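Gripper comparison, two-arm cell – March, started 9:30
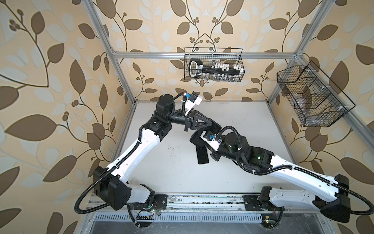
Plan for this session was to settle whether we stay with the Oláh fingers or go over to the Listalier set on both arms. Same test as before: pick the flat black paddle, hold it tip down over the middle of the table, pass it to the other arm, put it back. Speed left at the default in the Sodeteck controller.

Oláh, 225 passes: 13 drops. Most came during the handover, when the receiving finger closed a little before the other one and tipped the paddle.

Listalier, 225 passes: 5 drops. Grip is better on thin parts but the fingers are slower to open. I had to add a wait of 326 ms before the giving arm backs off, otherwise it drags the paddle along with it. Wait is in the handover script now, not in the controller settings.

Wrist cameras: had to redo the calibration on both after the finger swap. The old values put the pick point too far toward the back wall. Saved the new ones under the Prarkuvmont folder, old ones kept next to them.

With the grippers this close together the wrist views block each other for part of the handover. The fixed camera still gets the paddle tip, so I used that for scoring drops.

Not done yet:
– vials, either finger set
– repeat with the arms swapped, left giving and right receiving
– check cable slack at the left base when the arm is at full reach
– wipe down the table before the next run, specks near the center

Leaving the Listalier fingers on for now.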